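Home Docs Downloads Changelog Support

# Cropper bin-picking kit – evaluation data card

Cropper is a bin-picking kit sold by Kundside. It combines a gripper assembly, a fixed camera mount and the Cliseo planning software, and is meant to be added to an arm the customer already owns. This repository holds the recordings from our evaluation of the kit, along with the loader and the scoring script. We bought the kit at list price. Kundside read the card before release and asked for one correction, to the firmware notes.

## Contents

- `episodes/` – 3000 pick attempts, one folder each
- `objects.csv` – object IDs, weights and surface class
- `calib/` – camera and hand-eye calibration, one file per session
- `tools/` – loader and scoring script (Python)

Each episode folder contains a color video, joint states, gripper commands and a `result.json`. Joint states are logged at 100 Hz. Video timestamps come from the camera clock and are aligned to the controller clock by the loader. Do not align them by frame index, as dropped frames are not padded.

## Setup

Picks are made from a gray metal bin clamped to the work surface. The bin stays in one place for a whole session. If it is moved, a new calibration file is written and the session number goes up. Cliseo needs the inside dimensions of the bin and a keep-out margin for each wall. We left the margin at the default of 40 mm for the first sessions and reduced it later; the value used is stored in `result.json` under `wall_margin`.

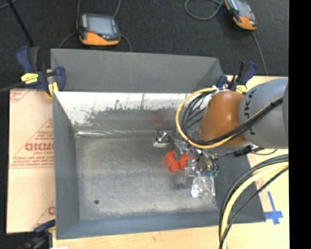
Reflections were the main source of bad grasp proposals. Bare metal walls return bright bands and faint copies of colored parts, and Cliseo 2 sometimes placed a candidate on the wall itself. Such candidates are kept in the logs with the flag `offsurface`. Clear parts gave fewer false candidates but more empty closes.

## Labels

`result.json` has one of four outcomes: `held`, `dropped`, `empty`, `aborted`. Gunnel Nyberg and Thịnh Đàm labeled all episodes from video. Where they disagreed, Sang Cao made the final call, and both original labels are kept. An attempt counts as `held` only if the part clears the rim and stays in the gripper until release.

## Known issues

- Session 42 has no joint states. Video and labels are usable.
- Gripper force values are uncalibrated – use them for comparison within a session only.
- Cable motion can block the camera view late in an approach. These frames are not marked.

## Contact

Juraj Čierny maintains the loader. Report label errors through the issue tracker, with the episode ID in the title.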